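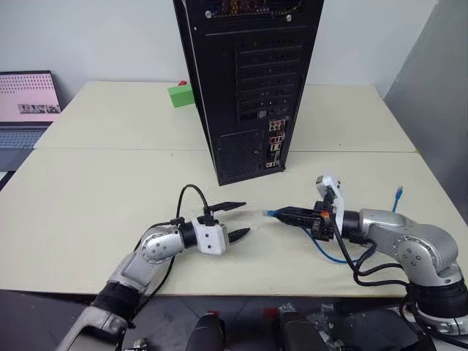

Network cable task: plug held in the right gripper, left gripper open for the handover, back of the PC facing the arms.

Two-arm cable insertion: plug angle is wrong after handover

Suha Azar
Asked in Robotics > Student projects

I am on the manipulation team for the Zellomwood College robotics club. Our entry for the Rasier student challenge in February has to plug a network cable into the back of a desktop PC using two arms. The rules say the cable starts on the right-hand side of the table, the tower stands upright with its rear panel towards the robot, and the plug must be passed from one gripper to the other before insertion. The point of the rule is that single-arm solutions are worth fewer marks.

Our sequence at present:

Right arm picks up the cable behind the plug.
Right arm moves to a fixed handover pose in front of the tower, plug end pointing left.
Left arm approaches with the fingers open, closes on the plug body, right arm releases.
Left arm rotates the wrist, lines up with the socket and pushes.

The pick works. The handover looks fine from where we stand. The insertion is the problem. Out of 28 logged attempts we have 5 full insertions. In most of the others the plug reaches the panel and stops against the metal surround of the socket, tilted. When we jog the arm by hand afterwards and correct the tilt, it goes in without trouble, so the position is close enough and the orientation is not.

Things we have tried: slower approach, tighter grip, re-running the hand-eye calibration, and moving the tower closer to the arms. Slower approach made no difference. Tighter grip made it slightly worse. The calibration came back within 2 mm of the previous one.

Motion planning is done in Kaden, grippers are run from the Tedesco controller that came with the arms. The left gripper has the pointed fingers it was supplied with. We have joint torque readings but no force sensor at the wrist.

Is this a vision problem, a grip problem or a planning problem? We do not have the budget to change more than one thing. Testing time is Saturday only.

gantryfoot
Accepted by the poster

Grip problem first, planning problem second. I would leave the vision alone for now.

You are holding a small rectangular object between two pointed fingers. Contact is close to a line, possibly a point on each side if the fingers are not quite parallel. The plug can pivot about the axis that runs through the two contacts. Nothing in the gripper resists that except friction, and there is a cable on the other end of the plug acting as a lever. As soon as the right gripper opens, the weight and bend of the cable apply a torque and the plug rotates. You will not see it from a distance because a few degrees is enough to miss the socket.

Your tighter grip result fits. If the contact faces are not parallel, extra force turns the part further until it finds a stable position.

What to do, in order:

Check the tilt before you fix it. Run the handover, stop the program after the right gripper opens, and measure the angle of the plug against the left fingers. Repeat 8 times without changing anything. If the angle is always wrong by the same amount you have an offset and can correct it in the tool frame. If it scatters, you have slip and no amount of offset will help.

If it scatters, change the contact. Print a pair of fingertip sleeves with a shallow channel matched to the width of the plug body, and line the channel with thin rubber. The channel carries the torque. Leave clearance for the latch. If a finger presses on the latch during insertion the plug will still go in, but it will not lock, and you lose marks for that under most rule sets. If a finger stops the latch from moving at all, it may not go in.

Do not let the right arm go after handover. This is the planning half. You have two arms, and at the moment the second one is idle during the hard part. Have the right gripper loosen, slide back along the cable, and close again a short distance behind the plug. Then move both arms together during the approach, with the right arm following the left at a fixed offset and a little slack between them. The left gripper steers the plug, the right gripper takes the cable load. Kaden should let you define one arm as a follower of the other. If it does not, generate the left path first and apply the offset to each waypoint.

Check that the cable jacket does not catch when you slide. If it does, open fully, retreat, and take a new grasp further back.

Add a search at the end. Even with a good grip you will have some error left. Push lightly until the joint torques rise, back off slightly, then move the wrist through a small tilt pattern with light forward pressure. When the forward position passes the depth of the socket surround, stop searching and push straight. Joint torques are noisy, but for contact detection they are good enough if you move slowly and take the baseline in the same arm pose just before contact. A baseline taken at the home pose is useless because the gravity load is different.

Also look at the cables belonging to the grippers. If one of them drapes on the table or over the base of the arm, it can drag during wrist rotation and show up in your torque readings as contact. Clip them along the forearm with enough slack for full wrist travel.

millet_k

Have you clamped the tower? When we did something similar, the case moved on the table each time the plug touched it, so every later attempt in the same run was off. We used a strip of non-slip mat under the case, and a stop behind it. Check your rules as ours allowed the mat but not the stop.

Also you could just use a shorter cable.

Suha Azar
Reply

Cable length is fixed in the rules. The tower is not clamped. I had assumed it was heavy enough. I will mark its outline with tape and check whether it shifts between attempts.

To gantryfoot: I ran the stop-after-handover check. It scatters. The axis is the one you describe, and the free end of the plug drops in most of the runs and rises in the rest. The ones that rise are all cases where the cable was bent upwards behind the right gripper at pick. So cable shape at pick matters as well, and we had not been recording it.

Printing the sleeves now. Question on the channel: should it run the full length of the fingertip or only cover the plug?

gantryfoot
Reply

Only the plug, plus a small shoulder at the back for it to push against. Without the shoulder you are relying on friction to transmit the insertion force, and the plug will slide backwards in the channel. Keep the front of the sleeve behind the front face of the plug by more than the socket depth, otherwise the sleeve hits the panel before the plug is home. Measure that on your own panel. On some cases the socket is recessed and the surround takes up space that you do not see in the drawings.

On the cable bend: log it, but I would not try to control it at pick. If the right gripper holds the cable during the approach, most of the effect goes away.

tobbs

I disagree with leaving the vision alone. A plug with a translucent body is a poor target for a depth camera. The returned points are partly from the surface and partly from whatever is behind, so the pose estimate can be tilted before the fingers even close. The blue cable jacket is a much better target. Fit a line to the jacket just behind the plug and derive the plug axis from that. It costs nothing except an afternoon of code.

I would still do the sleeves.

Suha Azar
Reply

Results so far. Sleeves fitted on the left gripper, shoulder included. The tower was moving, so there is now a mat under it (permitted, I asked). The follower motion works in Kaden but the Tedesco controller closes the gripper faster than I would like on the re-grasp, and it tugs the plug. Lowering the closing speed fixed this.

Plug angle after handover is now repeatable enough that a constant correction in the tool frame removes most of it. The tilt search is written but only tested against a spare socket screwed to a block. I have not done the line fit yet. It is next on the list, after tidying the cables on the right arm.

Marking gantryfoot's answer as accepted.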